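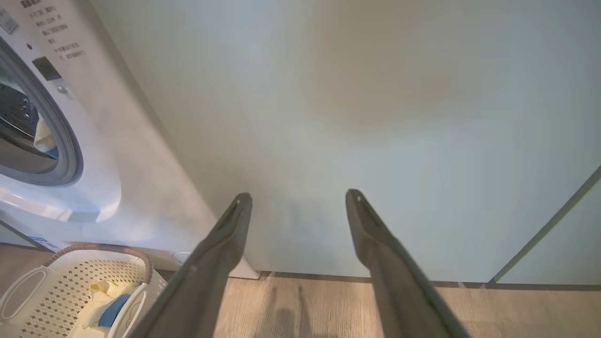
Waschmaschine, Frontlader, weiß. Steht links.

Thema: Flüssig oder Pulver, und was taugt das Dosiersystem von Nistine?

Guvstead
Verfasst am 14. September 2022
Moin zusammen,
ich wasche seit Jahren mit Pulver aus der großen Packung und war damit zufrieden. Jetzt hat mir meine Schwester das Abo von Nistine aufgeschwatzt: Konzentrat, App, Messbecher mit Skala, dazu ein „Faserpfleger“ für Baumwolle. Laut Rechner in der App spare ich damit 131 Euro im Jahr. Wie die auf die Zahl kommen, steht nirgends. Ich habe den Kundendienst gefragt und einen Textbaustein zurückbekommen.
Hat das jemand länger in Gebrauch? Mir geht es um normale Wäsche, Handtücher, Bettzeug, Arbeitshosen. Wasser ist hier hart.

Mabuza
Gespart wird gegenüber was? Wenn die als Vergleich das teuerste Markenmittel nehmen und das auch noch doppelt dosieren, kann ich dir jede Summe ausrechnen. Du kaufst Pulver im Großpack, billiger wird es nicht.
Zum Faserpfleger: Weichspüler mit neuem Etikett. In Handtücher gehört der nicht, die saugen danach schlechter.

hondport_süd
Ich nehme Nistine seit März und kann nicht klagen. Riecht dezent, keine weißen Streifen mehr auf den dunklen Sachen, und die Flasche ist leichter zu schleppen als ein Sack Pulver. Ob ich was spare, weiß ich nicht, ich habe vorher nie aufgeschrieben, was ich ausgebe.

Mabuza
Die weißen Streifen hattest du vermutlich, weil die Trommel zu voll war oder du Vollwaschmittel für Dunkles genommen hast. Colorpulver, weniger Wäsche rein, fertig. Dafür braucht man kein Abo.

hondport_süd
Danke für die Ferndiagnose. Die Trommel war nicht zu voll.

Genivaldo Bastos
Bei weißen Sachen ist der Unterschied schon da. Im Pulver steckt normalerweise Bleiche, im Flüssigmittel nicht, die hält sich darin schlecht. Wer nur flüssig wäscht und dazu noch kalt, hat irgendwann graue Geschirrtücher und einen Schmierfilm in der Türdichtung. Ich nehme für Weißes und Bettzeug Pulver bei 60 Grad, für alles andere Colorpulver und für die Wollpullover ein Wollwaschmittel. Flüssig kaufe ich nur noch im Urlaub.
Zum harten Wasser: Frag deinen Versorger nach dem Härtebereich und dosiere nach der Tabelle auf der Packung. Einen extra Entkalker bei jeder Wäsche halte ich für Geldmacherei.

Guvstead
Härtebereich ist „hart“, das stand auf der letzten Abrechnung. In der App kann ich aber nur „Stadt“ oder „Land“ auswählen! Da hätte ich schon misstrauisch werden sollen.

wollmaus448
Stadt oder Land, großartig. Mein Vater wohnt 20 Kilometer weiter und hat ganz anderes Wasser als ich, beides Dorf.
Ich würde Genivaldo aber beim Entkalker widersprechen. Bei uns war nach vier Jahren der Heizstab hin, dick verkalkt, der Monteur hat ihn mir auf den Küchentisch gelegt. Seitdem gebe ich was dazu.

Genivaldo Bastos
Und wie viel Waschmittel hattest du vorher drin? Enthärter ist im Vollwaschmittel enthalten, wer aber für weiches Wasser dosiert und hartes hat, dem fehlt er eben. Ein kaputter Heizstab sagt noch nichts darüber, ob die Tabs geholfen hätten.

wollmaus448
Nach Augenmaß, gebe ich zu. Trotzdem bleibe ich dabei, mir ist die Reparatur zu teuer für Experimente.

Mabuza
Baukasten geht auch: Enthärter getrennt, Colorwaschmittel nach Weichwasser dosiert, Bleiche nur bei Weiß. War früher beliebt, ist den meisten heute zu umständlich. Ob es viel bringt, da bin ich selbst nicht sicher. Meine Frau sagt nein.

hondport_süd
Kleine Ergänzung, damit ich hier nicht als Werbefigur dastehe: Die Kündigung ist lästig. Im Konto gibt es nur „pausieren“, zum Kündigen muss man eine Mail schreiben. Steht im Kleingedruckten, Frist 2 Wochen vor der nächsten Lieferung.

Guvstead
Gut zu wissen, die Mail ist raus. Die angebrochene Flasche brauche ich für die Arbeitshosen auf, danach wieder Pulver. Den Faserpfleger kann meine Schwester haben.
Nur eine Frage noch an Genivaldo: Colorpulver in die Kammer oder direkt in die Trommel? Bei mir bleibt in der Kammer immer ein Klumpen zurück.

Genivaldo Bastos
Kammer. Zieh die Schublade ganz raus, spül sie heiß durch und schau nach, ob oben die Düsen verkalkt sind. Wenn es danach noch klumpt, prüf das Sieb am Zulauf.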